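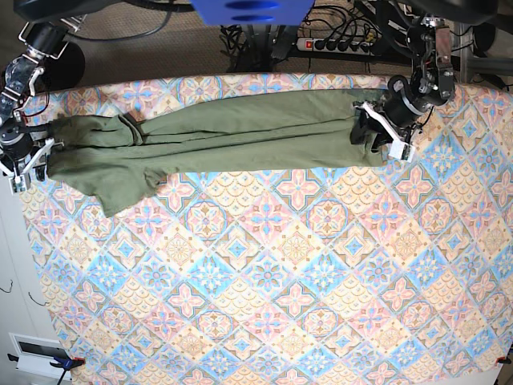 Olive green garment, pulled out lengthways on the tiled cloth.

Folding table, Travden

We sort clothes at Travden twice a year, in January and June. Most of what comes in is knitwear, shirts and children's things. Each piece is laid out on the table, checked for holes and stains, folded and put on the shelf by size. Last time we got through 700 pieces, and 101 of them went for rags.

Creases show up best when a garment is drawn out long and narrow. The green one has several running the whole length, and a bunched pleat towards one end. Lucyna Urbańczyk smooths these by hand before the first fold. She irons only cotton and linen, and only if the crease is still there afterwards.
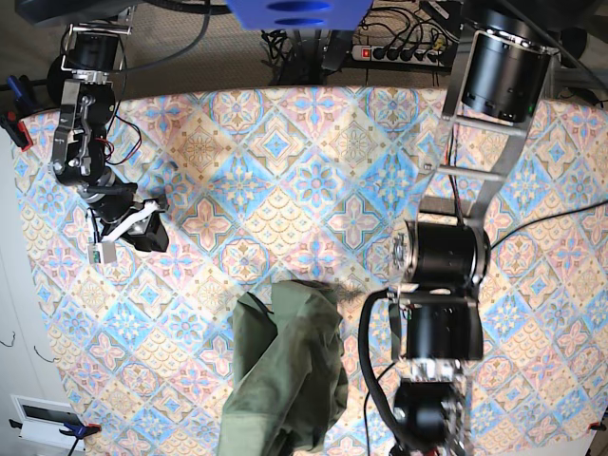 Thin tops are harder to fold than thick ones, and they take up most of our time. Uriel Leiva folds the sides in first, then the sleeves, then brings the bottom up in thirds. If a piece is left crumpled, as the olive green one is here, he shakes it out and starts again from the collar. The pale pink and blue medallions on the tablecloth repeat in straight lines, so he uses them as a guide for keeping the edges square.

Folded tops go in boxes of 60. Anything with a missing button goes in the mending basket, which had 19 pieces in it when we closed.

Page updated January 31, 2024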